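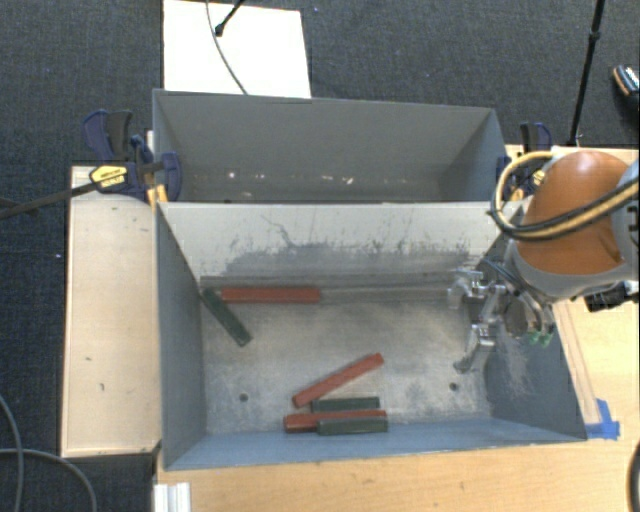

Setting up a two-bin stock system for small parts

A two-bin system controls reordering without a stock count. Each part has two bins, one behind the other. Parts are taken from the front bin only. When it is empty, the rear bin moves forward and the empty one triggers an order. The method suits cheap parts with steady use: fixings, seals, blanks, cable glands, cut bar. It does not suit parts used once a quarter, or parts with a short shelf life.

1. List the parts

Start with one bench or one assembly, not the whole store. For each part write down the part number, supplier, pack size and lead time in working days. Lead time runs from the moment the bin is emptied to the moment the goods are on the shelf, so include the time an order sits waiting for approval and the time a delivery sits in goods inwards. The supplier's quoted figure covers only the middle of this.

2. Work out the bin quantity

The rear bin must last for the full lead time, plus a margin. Use:

bin quantity = (daily use x lead time in days) + safety stock

Take a spacer used at 2 a day with a lead time of 9 days. Use over the lead time is 18. With a safety stock of 8, the bin quantity is 26. Round up to a full pack if the pack size is close. Do not round down.

For daily use, take the issue records for a typical period and divide by working days. Leave out one-off jobs – they push the figure up and the bin never empties.

3. Choose the bins

Both bins for a part should be the same size and hold the full quantity with the parts lying below the rim. Metal bins take heavy or sharp-edged stock better than plastic and do not split at the corners. Plastic is lighter and cheaper, and is fine for washers and clips. We use Zestari open-top bins for bar and plate offcuts and Hona plastic bins for everything else.

Check the shelf depth before ordering. Two bins end to end need clearance at the back for the rear bin's lip, and the front bin must not overhang the shelf edge.

4. Make the cards

Each bin gets its own card. The card carries:

Part number and description
Bin quantity
Supplier and order quantity
Shelf location
Card number (1 of 2 or 2 of 2)

Fix the card to the bin itself. A label on the shelf edge stays behind when the bin goes for refilling. If you print from Jumora, set the location field to print in bold, as the default is too small to read from the aisle.

5. Load and start

Count the parts into both bins once. Put any surplus in a marked overflow area and use it for the first refills before placing orders.

6. Refilling

Empty bins go to a single collection point. Collect at a fixed time each day and order from the cards. When the goods arrive, refill the bin and return it to the rear position. Never top up the front bin from a new delivery; this mixes batches and hides the trigger.

7. Check the settings

Review after the first two months. If the front bin runs out before the rear bin is back, raise the quantity. If the refilled bin waits at the rear for weeks, lower it. On our Løken racking we started with 61 part numbers and changed the quantity on more than 8 of them at the first review, mostly where the lead time had been set too short.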